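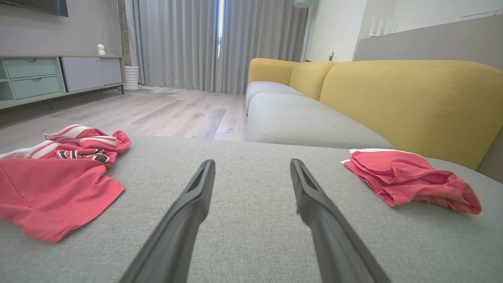
Two-finger gripper over a gray sofa cushion with a coral-pink garment at left and coral-pink cloth at right. Photo: Fulden

Fulden Opens Equipment Planning Program for Household Textile Handling

Kerslake, March 15, 2024. Fulden today released the terms of its equipment planning program for organizations that intend to buy robotic arms for garment pickup and folding in furnished rooms. The program covers budgeting, site preparation, gripper selection and spare parts. It is open to housing operators, care providers and training centers with at least one furnished room set aside for the work.

The program has been prepared with Fladolico, which supplies the finger sets and wrist camera mounts. Fulden supplies the arms, bases, controllers and planning documents. Orders are placed with Fulden under a single contract, and Fladolico parts appear on the quotation as separate lines.

Cost structure

Quotations under the program are divided into purchase cost, site cost and recurring cost. Purchase cost includes the arm, base, controller, one gripper and one wrist camera. Site cost includes the room survey, power work and any change to the furniture layout. Recurring cost includes finger replacement, calibration and software maintenance, and is stated per year of the contract.

Fulden has fixed the price of the room survey at $1,727 per site. The fee is credited in full against the purchase if an order is signed before the quotation expires. A replacement finger pair is listed at $98, and the annual calibration visit at $521. Travel outside the Kerslake service area is billed at cost.

"Buyers usually arrive with a figure for the arm and no figure for the second year," said Chathurika Akanda, director of procurement services at Fulden. "Fingers wear, mounts get knocked, and a camera has to be recalibrated after it is moved. We want those lines in the budget before the purchase order is written."

Gripper and surface requirements

Garments left on upholstery place different demands on a gripper than garments on a hard table. The cushion gives under contact, and a woven cover can be pinched along with the cloth. The planning guide asks buyers to list every surface on which clothing will be picked up, with the seat height, cover material and depth of each. A sectional sofa is entered one seat section at a time.

The standard finger set has angled tips and is intended for shirts, towels and similar light items. Buyers who expect heavier pieces, such as coats or bedding, should request the wide set at the quotation stage. The two sets share a mounting plate and can be exchanged on site without returning the arm.

Buyers should also record garment colors and patterns. Cloth close in color to the upholstery is to be noted separately on the survey form, along with curtains, the direction of windows and the hours during which the room gets direct daylight. Lighting changes, if required, are quoted as site cost.

Floor space and power

The survey measures clear floor between the seating and any fixed furniture, including media consoles and radiators. Loose cables on the travel path must be rerouted or covered before delivery. The mobile base needs a level hard floor. Rooms with thick rugs can be accepted with the fixed pedestal, which carries a lower purchase price but serves one seating position only.

A dedicated outlet is required for the charger. Extension cords are not accepted for permanent installation.

Service life and spares

Fulden recommends that buyers hold two finger pairs per arm and budget for one further pair each year. The inspection interval for fingers is 200 operating hours. Hours are logged by the controller and can be exported for maintenance records.

"The spares list is short on purpose," said Bevan Baxter, product manager at Fladolico. "Fingers, screws, one camera cable and one mount. If a site holds those four items, most stoppages can be dealt with the same day by the person already on shift."

Availability

Survey bookings are open now. The first deliveries are scheduled for May, beginning with sites in Kerslake and Zesside. Quotations remain valid for 60 days from the date of issue. Leasing is available on orders of two or more arms, with the recurring cost included in the monthly payment.

The planning guide, survey form and blank budget worksheet can be requested from Fulden procurement services.

About Fulden

Fulden supplies robotic arms and planning services for indoor handling work. The company is based in Kerslake and maintains a service depot in Zesside.

Press contact: Fulden Press Office, Kerslake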